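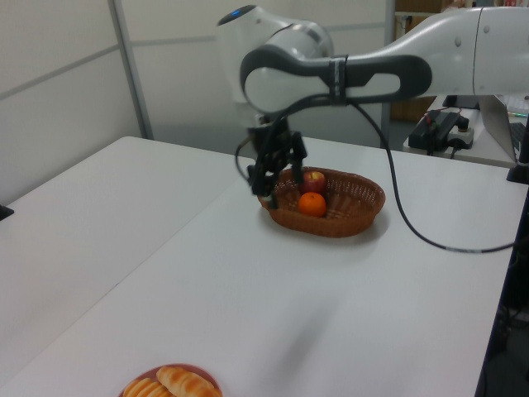 How often do we need to do the full check of the arm? Before the first powered run of each session, and again after any change to the gripper, the cable or the program.

Gistside shared workshop — arm build, inspection sheet
Checked by: Carys Bevan
Date: 13/09/2026

1. Base bolts tight on the table — OK
2. Emergency stop pressed and released 2 times — OK
Comment: the button must stay near the hand of the operator.
3. Cable free through the full reach — ATTENTION
Comment: the cable lies on the table top. Please look where it goes before each new program.
4. Gripper fingers closed by hand command — OK
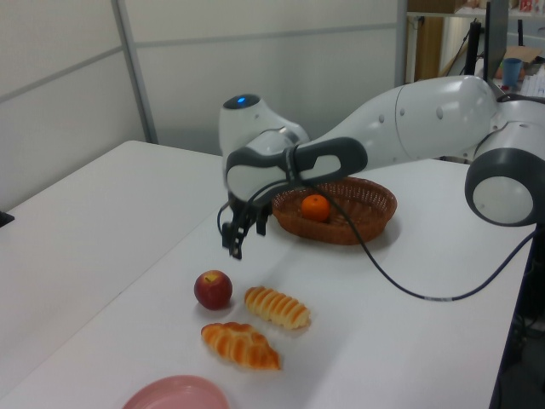 Gripper above the table, cable running to the right.

5. Speed limit in the Rernerier controller file — OK
Comment: limit is 27 percent. Do not raise it when you are alone.
6. Log saved — OK, 887 lines
7. Objects for the pick test are light and without sharp edges — OK
8. Grip force on soft objects — NOT FINISHED
Comment: I have set the lowest value. I would like to repeat this in October with the new finger pads from Brulon.

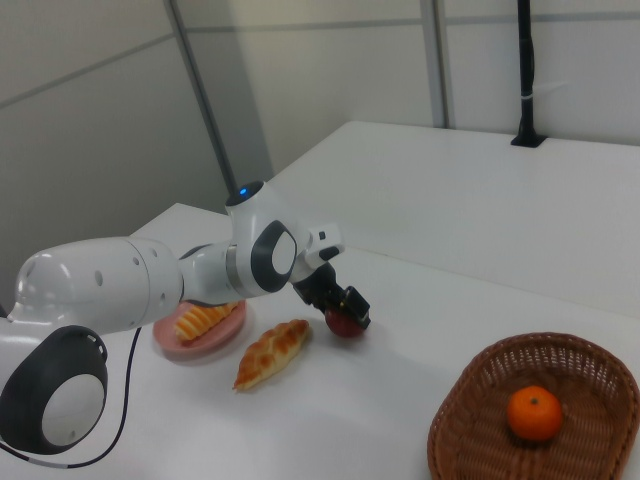

Price wrote under point 8 that the lowest value is fine for bread but he would go one step higher for round fruit, and he asks that the value is written on the sheet each time.

I agree with this. Line added:
8a. Grip force value used: ______

9. Power off, arm in rest position — to be signed by the last person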